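Livley Community Help > Days Out and Local Visits

Is the robot open day at Hadura worth it for non-technical people?

Asked 2018-08-10 | Viewed 1374 times | 3 answers

Hi everyone. Hadura is opening its robot workshop on Clurkereck Road to visitors again later this month and I'm trying to decide whether to sign up. I should say up front that I know nothing about robots. I manage the office for a small moving and storage business, so I'm curious about anything that picks things up and puts them somewhere else, but I wouldn't understand a talk full of math.

What I'd like to know from people who went to the one in May:

Do you get to see the robots doing ordinary jobs, or is it mostly slides and a man with a microphone?

How close can you stand?

Is it OK for a kid? Mine is nine and will ask questions until somebody begs for mercy.

Any trouble with parking? The sign-up page says to use the Bickerstaff lot but doesn't say which entrance.

Thanks in advance!

Answer 1 (marked as helpful by 18 people)

Yes, go! I went in May with a neighbor, neither of us technical, and we stayed until they started switching off the lights. I've been telling everybody at work about it ever since, so I'm happy to have a fresh audience.

To your first question, there is a short talk but it's maybe ten minutes and it's given in the hallway while people are still getting their name stickers. After that you're taken around in a small group. There were 4 stops when I went. I'll go through them in order because the first two are easy to rush past and I wish I'd slowed down.

1. The sorting table. Small parts go into trays by size. It's the least flashy thing there but the person running it was wonderful and let us mix up the trays on purpose (my neighbor did this with great enthusiasm). Ask what happens when two parts are stuck together. We got a long and very frank answer about how often that used to stop the whole thing.

2. Chair handling. This was my favorite by a mile. Two arms work together on a plain black armchair next to a white table, one arm on each side of the chair back. I had imagined one big claw coming down from the ceiling, so seeing the job shared between a left and a right was a surprise. We were told the hard part is timing. If one side pulls a little sooner than the other, the chair twists, the same as when you carry a couch with somebody who sets off before you're ready. Since you work in moving, I think you'd love this one. I asked why they picked a chair and the answer was that chairs are awkward: the weight isn't where you expect, the armrests get in the way, and every office has a hundred of them that need tucking in at the end of the day. They also talked about tables, and how much harder things get when an armrest has to clear the edge of one. I'd never given a thought to how I push in a chair, and now I notice it every time I get up from lunch.

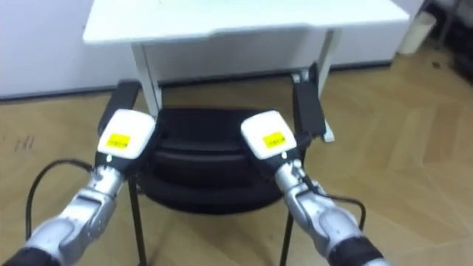
3. The teaching corner. You watch a staff member lead a small arm through a movement and then the arm does it back. Kids get first turn here, so that should suit your nine-year-old. The line was long by mid-morning. If you're in an early group, see if your guide will take you here first and do the sorting table on the way out. Ours wouldn't, but the group behind us managed it.

4. The repair bench. Worn-out grippers, cables, a drawer full of broken bits they hand around. No moving machines at all and people were still crowded three deep. You can hold things, which I didn't expect.

How close can you stand? There's a line taped on the floor at each stop and you stay behind it while anything is moving. It felt plenty close to me. Between runs they let a few of us step over to look at the chair stop, and the guide was patient with a lot of very basic questions, most of them mine.

Things stop and start a lot, by the way. At the chair stop they ran it several times and paused more than once to talk things over among themselves. I enjoyed that part as much as the rest – you get to hear people puzzling out loud about a problem they care about. But if your kid expects nonstop action, maybe say something in the car.

I can't help on parking, we took the bus. Wear comfortable shoes, there is nowhere to sit between stops.

Comment from the asker: This is so much more than I hoped for, thank you. The couch comparison sold me. I've had that exact argument on a staircase. Signed us both up for the morning.

Comment: Agree about the teaching corner line. We waited around 2 songs' worth of a very fussy toddler and then gave up.

Answer 2 (marked as helpful by 4 people)

Parking: use the Bickerstaff lot, BACK entrance, the one past the tire place. The front gate is locked on weekends and you'll end up turning around with a line of cars behind you. Free all day. It's a five minute walk, and you come at the building from the side, so look for the blue door.

There's a coffee cart outside but it was cash only.

Answer 3

I'll add a slightly different view. I liked it, and my daughter (eight) really liked it, but the groups were too big. At the chair demonstration we were at the back and she saw mostly elbows until a kind man let her through. Get to the front early at each stop, or ask for the last group of the day, which somebody told me was half empty.

On questions, don't worry at all. My daughter asked if the arms ever get mad at each other and the guide treated it as a serious question and explained how the left one and the right one are kept in step so they don't fight over the load. She has repeated this at dinner many times, usually while fighting over something with her brother.

One practical thing the first answer left out: it's noisy by the repair bench because the compressor is on the other side of that wall. If your kid is bothered by noise bring ear covers. The other stops were fine, you can talk in a normal voice.

Also the sign-up page says two hours. We took closer to three and nobody hurried us.

Comment: Do you know if they allow strollers?

Comment: They did in May. There's a ramp by the blue door but you have to ring the bell for it.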